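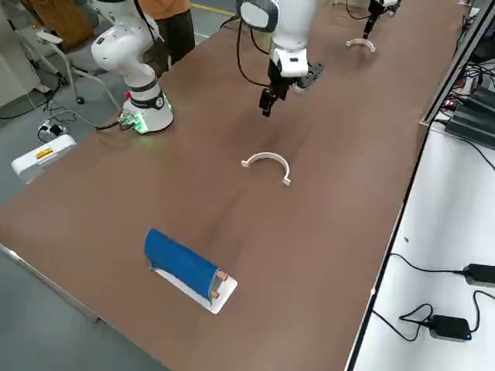
Unit 4: Song Form and Arrangement in Small Rock Bands

Reading: packet section 2, "Verse and Refrain"
Listening: Vadow, "Mokura" (demo and album versions); Nel, "Fellotholm"

4.1 Terms

Section: a span of music with one function in the song (verse, chorus, bridge, intro, outro).
Phrase: a smaller unit inside a section, most often four bars.
Turnaround: the last bar or two of a section, written to lead back to its start or on to the next one.
Tag: a repeated closing line. Count it as part of the section it closes.

4.2 Counting bars

Count from the first downbeat of the drums. Pickup notes belong to the section they lead into. Both versions of "Mokura" are in 4/4 throughout. The verse is 14 bars: three phrases of four bars plus a two-bar turnaround. Most students hear 16 on first listening and place the chorus two bars late. Mark the turnaround on your chart before going further.

4.3 Arrangement in a trio

With one guitar, the chorus cannot get louder by adding a second rhythm part. Vadow uses register. The bass stays above the guitar's lowest string in the verse and drops an octave at the chorus. The drummer moves from closed hi-hat to ride — the tempo does not change.

Nel works the other way. The guitar stops for the first half of each chorus in "Fellotholm" and the vocal harmony fills the space. Compare the bridge, where all three players hold one chord for eight bars.

4.4 Low end

Kick drum and bass guitar overlap below around 300 Hz. On the album version of "Mokura" the kick is short and the bass notes are held. On the demo both ring, and the pitch of the bass line is hard to follow in the second verse. Write out the bass part from the album version only.

4.5 Assignment

Chart one of the two songs on a single page. Show section names, bar counts and the entry of each instrument. Chord symbols are optional. Due August 24, 2018, at the start of class.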